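Cuaderno del taller. Jueves, noviembre

Sigo con el tocador blanco, el del espejo ovalado, que ya parece de la familia de tanto darle vueltas. Apunto las cosas mientras las tengo frescas (la última vez lo dejé para el día siguiente y luego me pasé media mañana buscando en qué bote había hecho la mezcla).

Primero el encargo, para quien abra el cuaderno sin haber estado el día que llegó. Viene de la casa de la calle Figueroa y hay que devolverlo antes de que les monten el dormitorio. Piden limpieza general, repasar el blanco donde haga falta, que el cajón corra sin pelearse con él y que las rosas talladas del marco conserven el dorado suave que tienen. Esto último lo subrayo: suave. Nada de purpurina nueva ni de marcar las volutas como si fuera un retablo. Cuando vinieron a ver el taller se les fueron los ojos a la consola Ravirmont, la del fondo, y dijeron que así no, que eso brillaba demasiado. La consola, pobre, está como nos la pidieron, pero tomé nota.

Limpieza. Empecé por el tablero con agua tibia y jabón neutro, paño bien escurrido, y después seco enseguida. Salió más amarillo del que esperaba, sobre todo hacia las esquinas redondeadas de delante, que es donde se apoya todo el mundo al sentarse. Debajo el color es un blanco crema bonito, con ese punto de brillo de lo que se ha frotado muchos años. Me dio pena pensar en lijarlo y al final no lo he lijado. He probado en la parte de abajo del tablero, donde no se ve, con el limpiador de Skonico rebajado, y respeta el acabado. Con el limpiador sin rebajar, en cambio, se queda mate y pegajoso, así que por favor que nadie lo use tal cual aunque tenga prisa.

Las volutas del marco dan mucho trabajo y mucho gusto a la vez. Pincel seco de cerda blanda para sacar el polvo, bastoncillo apenas húmedo para el fondo de las curvas y a otra cosa. Las dos rosas, la de la derecha y la de la izquierda, las hice por separado, con descanso y café en medio, y se nota: la segunda me quedó mejor. Mañana repaso la primera con más paciencia. El dorado está muy tenue y en algún filo es casi una sospecha de dorado, pero aguanta el pincel sin soltarse. Yo lo dejaría así. Si desde la calle Figueroa insisten en reforzarlo, tengo guardada una muestra de cera dorada de Clastine con la que se podría tocar el borde con la yema del dedo, quitar casi todo con un trapo y parar ahí.

El cajón. Es ancho y poco profundo, de los que se atascan si tiras de un solo pomo, y este se atascaba también tirando de los dos. Lo saqué entero y vi que la guía de la derecha tenía un goterón de pintura antigua endurecido. Lo quité con la rasqueta pequeña y pasé una vela por las dos guías, remedio de toda la vida. Ahora va bien, con un poquito de resistencia al final del recorrido que me parece hasta agradable, como si avisara. Los pomos los desenroscamos, limpiamos y volvimos a poner cada uno en su agujero. Uno giraba en falso y le puse una arandela fina por dentro.

Tiempo de secado: la mezcla de blanco para los retoques la hice con 50 mililitros de esmalte crema y 5 de blanco puro, removida despacio para que no hiciera burbujas. Queda un pelín más clara en el bote y se iguala al secar. He guardado 200 mililitros de la misma mezcla en el frasco con tapa ancha, etiquetado «tocador», en la balda de los esmaltes. Si alguien necesita crema para otra cosa, que haga la suya, os lo pido con cariño.

El espejo lo limpié el último, con alcohol rebajado echado en el paño y nunca en la luna, que luego el líquido baja por el borde y se mete detrás del marco. Tiene alguna sombra en el azogue que no se va a ir, y a mí me gusta. He avisado por teléfono y les parece bien, dicen que siempre la han conocido así.

Y llego a lo que me ha tenido entretenida la tarde, que es probar cómo queda puesto. Ya sé que no nos lo han pedido, pero un tocador vacío siempre parece un mueble a medio hacer, y además con algo encima se ven enseguida los fallos de color. Saqué del armario de las telas el ramito de flores artificiales, el de los tonos rosa pálido, blanco y azul clarito con hojas verdes, y lo apoyé tumbado en el tablero, un poco a la izquierda del centro. Tumbado me convence más que de pie en un jarrón: no tapa el cristal, y se refleja dentro, con lo que parece que hay el doble de flores. A la izquierda del espejo, arriba, dejé el frasco rosa translúcido, que le da una alegría muy discreta al blanco.

Con el ramo puesto descubrí que el crema del tablero tira más a cálido de lo que me parecía a solas. Los rosas se llevan bien con él; el azul es el que lo delata, y me sirve de chivato para los retoques. Probé también un paño de ganchillo debajo y lo quité al momento, demasiado cosa para un tablero que ya tiene bastante con su marco. Si hacemos la foto para el álbum del taller, propongo este arreglo o uno muy parecido, con luz de ventana y sin la lámpara del banco, que pone las volutas amarillas.

Pendiente para la próxima sesión:
repasar la rosa que hice primero
segunda mano de retoque en el canto delantero, muy fina
fieltros en las patas (quedan de los de 17 milímetros en la caja de herrajes)
cera incolora en el interior del cajón
llamar a la calle Figueroa para concretar la entrega y preguntar si hay escalera estrecha

Para el transporte había pensado en desmontar el espejo y llevarlo aparte, de pie y entre mantas, con cartón doble por delante de las rosas. Las volutas que más sobresalen son las que antes se golpean, y en la furgoneta no hay manera de que un marco así vaya quieto si lo dejas atornillado.
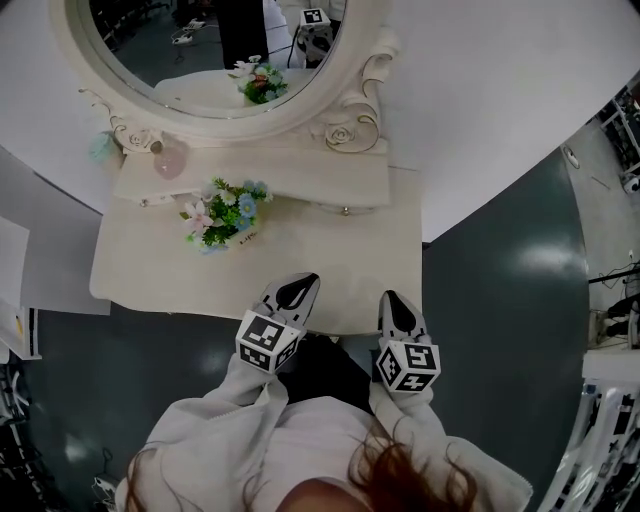
Las mantas grises están en el altillo y habría que sacudirlas antes, que la última vez volvieron llenas de serrín. Los tornillos del espejo los meteré en un sobre pegado con cinta por dentro del cajón, y dejaré el destornillador corto en la misma caja que los fieltros.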